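Notes from the open afternoon at Skeddale

I went up to Skeddale in June because three people had forwarded me the same announcement, and all three had put the word "solved" somewhere in their message. The lab there works on teaching robot arms to handle objects in simulation and then moving the result to a real arm. The method is called Clisusen, and the claim going around is that it needs almost no real-world practice at all.

The visit started at 2 p.m. in a seminar room with too many chairs. Johannes Naidoo gave the talk. The idea, as I understood it, is that the training program keeps changing the look and layout of a simulated room while the task stays put. Walls get new colors, the light comes from a new angle, furniture gets tipped over or turned into something it has no business being. The robot's controller sees only what a camera near the gripper would see. If it can cope with all that, the thinking goes, a real kitchen or workshop should look like one more variation.

I have heard versions of this before, and so had the man next to me, who sighed through most of the slides. Naidoo was fair about the older work, I will give him that. What he says is new is how the next room gets picked. Clisusen looks for rooms the controller is unsure about and makes more like them, so less time goes into easy ones.

Then we moved next door, where Anel Kruger had the simulator running on a big monitor.
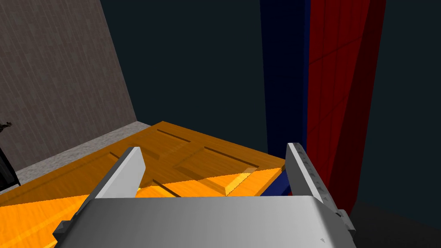

My first question was about contact. Changing colors is cheap. Friction, weight, and the way a hinge sticks halfway are much harder to fake, and I asked how much of that was varied. Kruger said friction and mass were, within limits set by hand. Hinges were not. She said it plainly and moved on, and I wish the announcement had been as plain.

The headline result comes from 400 trials on the real arm, spread over 38 objects. That sounds healthy until you ask who chose the objects. Kagiso Mabaso, who ran the trials, told me they came from the lab's own shelves, and that most had been used in earlier projects. No one outside the building has picked a test set yet. Bongani Radebe said an outside group at Wirkar had agreed to try — but had not set a time.

I also asked about the comparison. The older method, called Nkosi in the paper, was given 104 hours of training. Clisusen got the same, but the time spent choosing rooms was left out of the count. Beril Bayram thought it would add nearly 5 hours. If she is right, it doesn't change the ranking much, and it should simply be in the table.

We saw a short run on the real arm before leaving. It picked up a mug, then a tape dispenser, then dropped a sponge twice. I would not read anything into that either way.

The code is supposed to be out once the paper has been reviewed. I have asked for the list of failed trials as well, and Mabaso said he would send it.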